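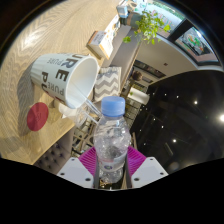 Comfort Sowah wrote on 11/09/2021:

> Dear members,
>
> I have read the draft guidance on approaching trade magazines and I
> am not persuaded by section 2. It asks every member firm to send its
> announcements through the association's press desk before contacting
> an editor. Our firm placed two articles last year by calling the
> editors directly. In both cases the editor wanted an answer the same
> afternoon. Had we waited for the press desk, the space would have
> gone to someone else.
>
> I would also like to know who pays for photography under the new
> arrangement. The draft does not say.
>
> Comfort Sowah
> Sowah Equipment Rental

Dear Ms. Sowah, dear members,

Thank you for your comments on the draft guidance. The press desk has received several messages on the same section and is replying to the list so that all members have the same information.

Section 2 was not intended to prevent member firms from speaking to editors. The wording will be changed. In the revised draft, a firm is asked to notify the press desk when it sends out an announcement that mentions the association, the Kedbridge trade show or another member firm. Announcements that concern only the firm's own business may go directly to any publication, at any time, and no notice is required.

The reason for asking for notice in the remaining cases is practical. In January, two members sent separate announcements about the Lurnico platform demonstration to the same magazine. The texts gave different dates for the demonstration, and the editor declined to run either one. A short message to the press desk would have allowed us to compare the two texts.

With regard to same-day requests from editors, the revised draft will state that notice may be given after the fact. An e-mail of one or two lines is sufficient. Please include the name of the publication, the subject and the issue in which the article is expected to appear.

On the question of photography, the position is as follows. The association will pay for photographs taken at its own events. Firms remain responsible for pictures of their own products and premises. Members who do not have suitable pictures may use the shared library, which at present holds 234 images cleared for editorial use. Credit lines must be reproduced as supplied. Please do not crop out or cover another firm's name without that firm's written consent.

Several members also asked about the mailing to editors. The current contact list has 95 entries, of which 29 have not been confirmed in the past year. The press desk is writing to these contacts now. If you know that an editor has moved or that a title has closed, please send us the correction. Please do not forward the contact list outside your firm.

Zarno has asked whether advertisers should expect preference in the editorial pages of the show guide. They should not. Advertising space and editorial space in the guide are handled separately, and submissions for the editorial pages are limited to 80 words for each firm. Longer texts will be returned for shortening. The press desk will not edit them down on a member's behalf.

The revised draft will be sent to this list once the changes to section 2 have been made. Sections 1 and 3 are unchanged. Comments on the new wording may be sent to the list or to the press desk directly, and comments already received do not need to be sent again.

Yours sincerely,

The Press Desk

To leave this list, send a message with the word "unsubscribe" in the subject line to the list administrator.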